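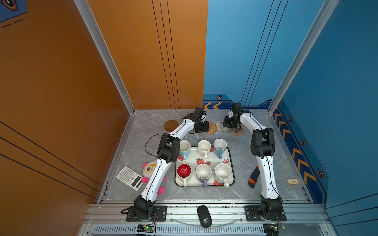
I started to play Pinico again in January, after I had forgotten it for a long time. It is a small browser game where you run a tea room, and you can find it on Jistport if you go past the dress-up games and the puzzle games to the page with the name "Kitchen and Serving." The player gets orders from the guests, fills the cups and brings them to the right table before the guests get angry. In the game the tray is everything. Mine is set in the same way as the white one with the strawberries here, six mugs in two rows of three, and it took me many evenings to understand why this order is the best one for the middle levels. I want to write down what I learned, because the help page of the game is very short and some parts of it are not correct anymore.

First I should say what kind of player I am. I am not fast. I play with a mouse on an old laptop, mostly after ten in the evening, when the dishes are done and I don't want to read news. Games with shooting make me nervous, and in racing games I am always on the grass. But serving games I have liked since I was a student. There is something calm in them, even if the guests are impatient and the little clock is running. You do one thing and then the next thing, and at the end you have some coins.

Pinico has 20 levels in the free version. The first ones happen in a village with the name Surkum, where the tea room has only two tables and the guests are polite. They are mostly old ladies and one postman. They order black tea, they wait, they pay. I think a child could finish these levels without any help, and this is probably the idea. After that you move to Haverford, which is a bigger town with a train station, and there the real game begins. The guests at the station have a train to catch. They have a much shorter line of hearts over the head, and when the last heart is gone they leave and you pay for the cup yourself.

The first time I played, I stopped at level 10. I remember I closed the window and was quite angry with a game for children. Level 10 is the one with the school group. A whole class comes in at the same moment, everybody wants cocoa, and the cocoa machine is the slowest machine of all. I tried it many evenings. I even tried to serve only the teacher and let the children go, but then the stars are not enough and the gate to the next level stays closed.

This time I was more patient and I looked at what the tray does. In the help page it is written: "Put the cups on your tray in any order." This is true in Surkum but it is not true in Haverford. In Haverford, the girl with the tray always takes the cup from the back row first, from left to right, and after that the front row. If the first guest wanted cocoa and your cocoa is in the front row, she must move the other cups, and this costs a small moment every time. You almost don't see it. But with a full tray the small moments come together and then the hearts are gone.

So this is how I do it now. When the guests come in, I don't click on any machine. I only look at the hearts and find the one who has the fewest. His drink goes to the back row, left side. Then the second one goes next to him, and so on. The front row is for the guests who have just sat down. I start the cocoa machine before the tea, always, even when nobody has ordered cocoa yet, because on the station levels somebody will order it for sure. A cocoa that stands too long gets a small gray cloud and brings fewer coins, but it is still accepted. I lost many levels because of a missing cocoa and I never lost one because of a gray cloud.

With this method I passed level 10 on the second evening. I had 3045 coins at the end, and I was so happy that I wrote the number on the back of an envelope. I know that for other players this is not much. In the comments on Jistport there are people who write much higher numbers, but they don't explain how they did it, and I have my doubts about some of them.

Now something about the shop, because I spent my coins badly in the beginning and maybe I can save somebody the trouble. After every level you can buy things for the tea room. The things are shown all together, the useful ones and the pretty ones, and there is no text that tells you the difference. The curtains, the flower boxes and the cat are only pretty. I bought the cat first. I don't regret it completely, it sleeps on the window and sometimes it turns its head, but for the same price I could have had the second kettle. The second kettle is the best thing in the shop before Haverford. After that I would take the softer chairs, which give every guest one more heart. The shoes for the girl are expensive and make her faster by so little that I could not notice it.

Wait with the bigger tray. It is offered after level 4, when you still play in the village, and it looks like a good thing to have. But in the village you never need so many cups at once, and a bigger tray makes the girl walk slower, also when it is half empty. I bought it too early and then I wondered why the postman was always angry with me. Buy it when you take the train to Haverford and not before.

There are a few things I don't like in the game, and I want to be fair and mention them too. The music is one short piece that repeats, and after half an hour I hear it in the shower. You can turn it off with the little note in the corner, but then the bell of the door is off as well, and the bell is useful. I would like to have two separate buttons. Another thing is the saving. The game keeps your place only in the browser, so when I cleaned my browser in the spring all of Surkum was gone and I had to start from the first old lady. It went faster the second time, of course, but I was sad about the cat. Please write down your coins at least, or play always on the same computer and don't clean anything.

The advertising is acceptable. It comes between the levels and you can close it after a few seconds. For me it is a good moment to drink something.

I was asked under my last post if the game is good for small children. I think the village levels are fine from the age when they can use a mouse well. They don't have to read much, the orders are little pictures over the head of the guest. The colors of the drinks are clear, only the mint tea and the green tea look nearly the same, and there even I make mistakes. For the station levels I would sit next to the child, because the angry guests make an ugly noise when they leave and my niece did not like it. She prefers to go back to the first level and give tea to the old ladies again and again. She also wants that the postman gets a cake, but there is no cake in Pinico.

At the moment I am at level 16, which is again at the station, but at night and with snow outside. The guests come in slowly and they all want something different, so my rule with the cocoa does not help me as much as before. I believe the trick is in the lamp near the door, because some guests stop there before they sit down and their hearts don't go away while they stand in the light. I did not test it enough yet. If you have finished this level, please write me in the comments which drink you keep in the back row at the beginning. I have tried it with lemon tea and with coffee, and with both I miss one star.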